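Sun 29 April

Loading the dishwasher after lunch

I have written before about the kitchen counter and how quickly it fills up. This month I kept a note of what went through the dishwasher, mostly to see if we own too many mugs. We do. From the first of April until this morning the count was 398 pieces, and mugs were well ahead of plates.

The sink is a double one, so things get left in it. People put a cup down on one side and a spoon on the other and both sides are in use. My rule now is that the dishwasher gets emptied first thing – before coffee, if I can manage it – so that there is always somewhere for a dirty cup to go.

Mugs went in the bottom rack for years in my house because that was the rack I pulled out first. They go up top now, in rows along the sides, handles all pointing the same way. I can fit 11 if I leave out the big soup cups from Nesto, which are too wide for the tines and tip over.

Pitchers are harder. A large one takes the space of four mugs, and if it goes in upright it comes out full of gray water. I wash those by hand with a bottle brush and leave them upside down on a towel.

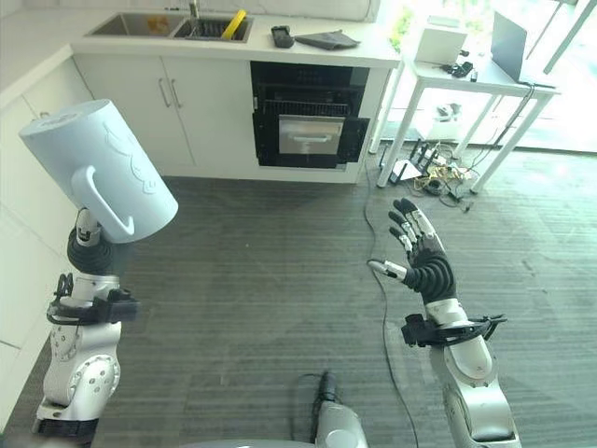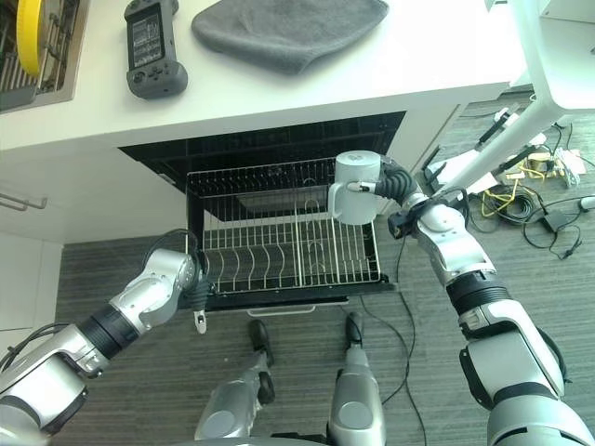
I am still undecided about tablets. The Sustmont ones come 100 to a box and leave a film on glasses. The Makori powder doesn't, but the box gets damp under the sink and the powder sets hard by the third week. I'll finish the box I have and then try putting the powder in a jar.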